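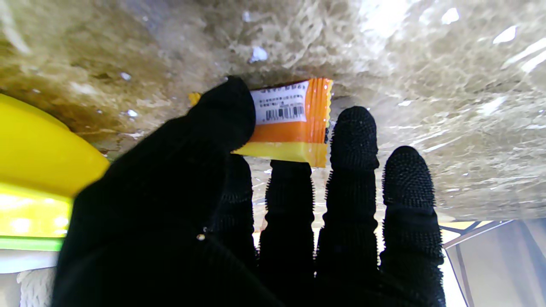 October 3, 2019

**Ellorside woodland notebook: seedling beds and leaf litter trial**

Entry by Radka Lazarević

Beds 1 through 4 were inspected this morning before the wind rose. The litter depth remains acceptable on the north side. On the south side the leaves have drifted against the boards, and the soil beneath the oak seedlings is exposed in two places. The litter was raked back by hand and held with hazel sticks. Netting was considered and set aside until the hedgehogs have settled for the winter.

The running count for the beech plots now stands at 646 live seedlings. The September count was taken by a different method (whole plot, no string grid) and should not be compared with this one. Colleagues who copy figures into the summary sheet are asked to leave the September column blank.

**Moisture readings**

The Brillix probe gave steady readings in beds 1 and 2. In bed 3 it drifted upward for as long as it was left in the ground. The tip was cleaned and the reading repeated, with the same result. The older Zullow probe was then used for beds 3 and 4. Readings from the two probes are entered in separate columns, and the change is marked in the margin.

- Bed 1: damp at finger depth, surface dry
- Bed 2: as bed 1
- Bed 3: damp throughout, some standing water at the west corner
- Bed 4: dry, lightly cracked near the path

The west corner of bed 3 should be opened with a fork before the next heavy rain. If water still stands there afterward, the drain under the Vasić path will need to be looked at from the lower end.

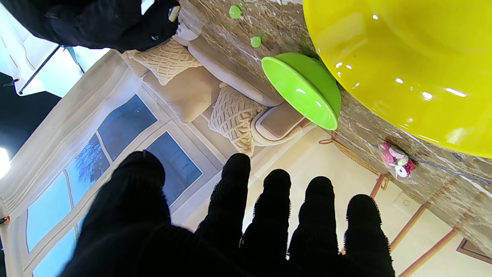 **Should the acorns gathered under the big oak be sown now or kept until spring?**

They should be sown now. Acorns of the white oak group begin to root in the fall and lose strength if they dry out in storage. Those set aside for spring must be kept cool and slightly moist, and checked for mold.

**Sowing**

A batch of 200 acorns was float-tested in the rain barrel. Floaters were discarded, along with 40 that sank but showed weevil holes. The remainder will go into bed 4 once it has been watered, laid on their sides and covered with soil to twice their own thickness. Wire mesh is to be pegged over the bed on the same day. Last year the jays had found the row by the following morning.

**Other observations**

Honey fungus is fruiting on the fallen ash by the lower gate. No action is proposed. Two small brown frogs were found under the bed 2 boards and left where they were. The first redwings were heard over the beech plots, earlier than I had expected.

**To do**

- Return the Brillix probe to the store with a note of the fault
- Water bed 4
- Cut more hazel sticks, knee height
- Replace the missing tag on the third beech plot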